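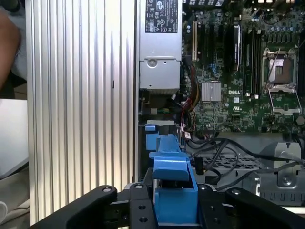
Unit 4: Pricing and Ordering for a Small Flower Shop
Course handout, Retail Floristry, Bandberg evening program

Last unit was conditioning and storage, so you all know how to keep a stem alive. Now we get to my favorite part — how to sell it without losing money! Bring a calculator and your wholesale sheets from Skurimlow.

1. Stem cost and the markup

Start with what you paid per stem, and please include freight. Students leave freight out every single year. Flowers are usually marked up more than hard goods (vases, ribbon, cards), because flowers die on you and ribbon doesn't. Labor goes on top as its own line. Write it down separately even if you're the only person in the shop and you don't pay yourself yet.

Work through this one before class. A wholesale order comes to $392 for flowers and greens, and $106 for vases. Use a markup of 2 on the vases. What do they need to bring in at retail? Now try three different markups on the flowers and see what each one does to the price of a single hand-tied bouquet. The differences get big fast, and it's fun to watch.

2. Recipes

A recipe is the list of stems that goes into a design, with the cost beside each one. Write the recipe first, then make the arrangement, then count what you really used. Most of us have a heavy hand with filler (I certainly do), and a few extra stems of waxflower in every vase will eat the profit on a busy weekend.

Keep substitutions in the same color family and at a similar cost. If the customer asked for a flower by name, call before you swap it.

3. Taking the order

Whether it comes by phone, at the counter or online, you want the same things on the ticket: recipient's name and phone, full address with apartment or room number, delivery date, card message spelled exactly as given, sender's contact. Read the card message back out loud. Hospitals and funeral homes need a little extra — ask for the service time, and check whether the unit accepts flowers at all.
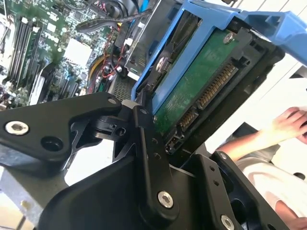
Unit 4, Retail Floristry

4. Standing orders

These are wonderful for a small shop! A restaurant or a dentist's office takes the same size arrangement on the same schedule, and you can buy for it ahead of time. Our practice account is Diltitness, a made-to-order café account with bud vases on every table and one large piece by the door. Its monthly budget is $643, delivery included. Draft a recipe for the large piece and one for the bud vases, using November availability only. Mums, yes. Peonies, no, however nicely they ask.

For next time

Finish both recipes with costs filled in. Read the Arthur packet on wedding consultations, at least as far as the sample contract. Bring snips.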